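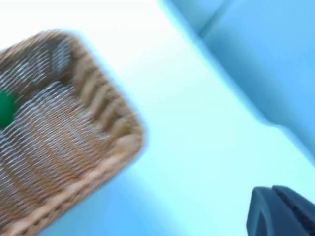

*Woven floor and braided or twisted rim of a wicker basket.*

# Setpoint for a basement store with natural fiber: room RH or wall RH?

**Board:** Storage & Climate > Small Rooms

---

**fakhoury_j** (original post)
March 22, 2022

I have one basement room used to store baskets, seat cane, rush and a few textile boxes. Masonry walls on all sides, two of them below grade. Concrete slab, painted. One door, no window, no supply air. Room temperature holds at 18 °C for most of the year because of the boiler next door.

Equipment is a Primari compressor dehumidifier with a built-in humidistat and a continuous drain to the floor sink. I set it to 55% when I took the room over last November. The Nostora logger on the middle shelf has stayed between 53 and 58 all winter.

Even so, I have a light gray bloom on the back of two items on the north wall shelf. It brushes off and comes back. Nothing on the center rack is affected. The shelf backs are close to the wall, a couple of fingers of gap at most.

I would like to settle the setpoint before summer. Options as I see them:

1. Drop the humidistat to 45%.
2. Leave it at 55% and add a fan.
3. Leave it at 55% and move the shelf.

I would prefer not to go too low. Dry willow and cane get brittle and I have already had strands crack on handling.

Joelle

---

**desmet_s**

What is the temperature of the wall? Without that number the setpoint question can't be answered.

Relative humidity is only meaningful at the temperature where it's measured. Your logger reports it at the middle shelf. Mold responds to conditions at the surface it grows on. If the surface is colder than the air, the RH in the thin layer against it is higher, with the same amount of water in the air.

Get a contact probe or a decent infrared thermometer and take the north wall at shelf height, near the floor and in the corner. Do it early in the morning before anyone opens the door.

---

**fakhoury_j**

Contact probe, taped on with a pad of foam over it, left for an hour at each spot.

| Location | Surface temp |
|---|---|
| North wall, shelf height | 14 °C |
| North wall, near floor | 13 °C |
| Boiler-side wall | 19 °C |
| Slab, center | 16 °C |

The affected items were on the lowest shelf.

---

**desmet_s**

Then the result is expected. Saturation vapor pressure is close to 2.06 kPa at 18 °C and close to 1.50 kPa at 13 °C. At 55% in the room you have 1.13 kPa of water vapor. Divide by 1.50 and you get about 76% at the cold part of the wall.

Same arithmetic for other setpoints, room at 18 °C and wall at 13 °C:

| Room RH | RH at wall |
|---|---|
| 60% | 83% |
| 55% | 76% |
| 50% | 69% |
| 45% | 62% |

I would set 50% and check again in a month. That gets the wall under 70 without drying the center rack much.

---

**oldrushseat**

I've kept cane and rush in a cellar for years with a household dehumidifier set to "normal" and a door that doesn't shut properly. Never measured a wall. Never had mold. I think people talk themselves into trouble with loggers.

If it's two pieces on one shelf, move the two pieces.

---

**desmet_s**

A door that doesn't shut is an air exchange rate. You have ventilation and Joelle doesn't. The two rooms aren't comparable.

---

**oldrushseat**

Fine, but she listed moving the shelf as an option and you went straight past it.

---

**kudo.c**

I agree with oldrushseat on the shelf and with desmet_s on the numbers.

Stored items against a cold wall act as insulation. They slow the heat coming from the room, so the wall behind them runs colder than the bare wall beside them. The 13 °C reading was probably taken on exposed wall. Behind a full shelf it may be lower, and the 76% is then an underestimate. I would want a probe behind the shelf with the goods in place.

Moving the shelf out so that air can fall behind it warms the wall and costs nothing in dryness. I would do that first and leave the setpoint alone until there are new readings. Changing both at once tells you nothing about which one mattered.

Chiyo

---

**fakhoury_j**

The near-floor reading was on bare wall next to the shelf end. I will repeat it behind the goods.

---

**takeda_m**

Two points on the instruments.

First, has the logger been checked? Capacitive RH sensors drift, generally upward if they have been exposed to solvent vapor or long periods near saturation. An error of three or four points is ordinary in an older unit, and this whole discussion is over a difference of five.

The salt check is cheap:

- Put table salt in a bottle cap and add enough distilled water to make a wet slush. There must be undissolved salt visible throughout.
- Put the cap and the logger in a small sealed container. Don't let the salt touch the sensor.
- Keep it at a steady temperature overnight.
- The air inside should come to 75%.

Magnesium chloride prepared the same way gives 33%. Two points are better than one, and 33 and 75 bracket the range you care about.

Second, the humidistat on the machine is not a measuring instrument. It samples air at its own intake, next to a warm compressor, and has a wide dead band. Treat the number on the dial as a label and adjust it until the logger shows what you want.

Masanobu

---

**fakhoury_j**

Salt check done with sodium chloride only. Logger read 71 after a night and was still at 71 the following evening.

So it reads low by four points at that end. If the offset is similar in the middle of the range, my 55 was closer to 59.

---

**takeda_m**

It may not be similar in the middle. Do the magnesium chloride before you apply a correction. If it reads 33 there, the error is in the slope and you would be off by perhaps two at 55.

Was the slush still slush at the end? If all the salt has dissolved, the solution is no longer saturated and the reference is void. That would push the true value above 75, though, which makes your logger look worse than it is.

---

**fakhoury_j**

Still slush. I'm ordering the magnesium chloride.

---

**mmaruyama**

We had the same pattern at a community store in Chiba. Outside wall, full shelving, acceptable readings in the middle of the room. What fixed it was a gap behind the shelves plus a small fan on low, aimed along the wall at floor level. The setpoint stayed where it was.

The fan should not blow on the goods. Fiber at the edge of a jet dries and recovers every time the fan cycles, and cane splits that way. Run it continuously at low speed or leave it out.

We also looked at coating the wall. A contractor proposed Skeltine, an insulating paint. I would be interested if anyone has before and after surface temperatures for it. We never got any from the contractor.

Mayu

---

**desmet_s**

I would not expect a measurable change from any paint. A coating is a fraction of a millimeter thick. To raise the surface temperature you need thermal resistance, and resistance needs thickness. Rigid board does it, but on a below-grade masonry wall the board moves the cold surface behind itself, where you can't inspect it. If the vapor detail is wrong the mold grows there.

---

**basement_tally**

I put Skeltine on a utility room wall. It stopped the sweating. Wall feels warmer to the touch too.

---

**desmet_s**

Surface temperature before and after, same outdoor conditions?

---

**basement_tally**

No, I painted it, I didn't run an experiment. It was wet and now it isn't.

---

**takeda_m**

A porous coating can hold a small amount of condensate so that it isn't visible as drops. It also conducts less heat from the hand than bare masonry does, so it feels warmer at the same temperature. Both observations are consistent with no change in the wall. They don't prove it either way.

---

**kudo.c**

Back to the original question. Joelle, on brittleness: at what reading did the strands crack?

Willow and rattan hold moisture in proportion to the surrounding RH, with a lag. Thin skeined material follows the room in hours. A thick braided border can take weeks. If you drop from 55 to 45 in one step, the thin parts shrink while the heavy parts haven't moved. Whatever you decide, step it down slowly. I use no more than two points a week for anything with mixed thickness.

---

**fakhoury_j**

The cracking was before my time with the dehumidifier. The pieces had been in an office with forced air heating, so I would guess well under 30%.

---

**kudo.c**

Then you have no evidence that 50 is too dry. I would still move the shelf first.

---

**fakhoury_j**

Update with readings. Magnesium chloride gave 32. So one low at 33 and four low at 75. A straight line between those puts me between two and three low at 55. True room RH has been a little under 58.

Probe behind the loaded bottom shelf came out a full degree colder than the bare wall. Going by desmet_s's method, with 12 °C saturation at 1.40 kPa, I get 85% back there. That is plenty for the bloom.

Shelf is now 18 cm off the wall, bottom tier raised 7 cm further from the slab. Both items are isolated and have been cleaned with a soft brush and a filtered vacuum. Setpoint unchanged for now.

---

**desmet_s**

85 checks out. I still think you will end up lowering the setpoint. With the wall at 13 and the room at a true 58 you are at 80% even with perfect air movement.

---

**mmaruyama**

Perfect air movement would also warm the surface above 13. The bare wall reading was taken in still air.

---

**desmet_s**

By some amount, yes. I doubt it's the two degrees you would need to get to 70.

---

**oldrushseat**

So the answer was move the shelf.

---

**takeda_m**

Partly. One practical note for summer: the boiler load drops and so may the room temperature. A compressor unit loses capacity as the air gets cooler, and the coil will start to frost somewhere in the mid-teens on many models. Look at the coil in the first cool spell. If the Primari has a defrost cycle, the RH will rise during it, and you'll see a sawtooth on the logger that has nothing to do with the room.

---

**fakhoury_j**

It has a defrost light, which I have never seen on. I'll watch for it.

Plan is to leave the probe behind the shelf until the reading settles, then step down to a corrected 50 at Chiyo's rate if the wall is still over 70. I'll post the logger export here when I have it.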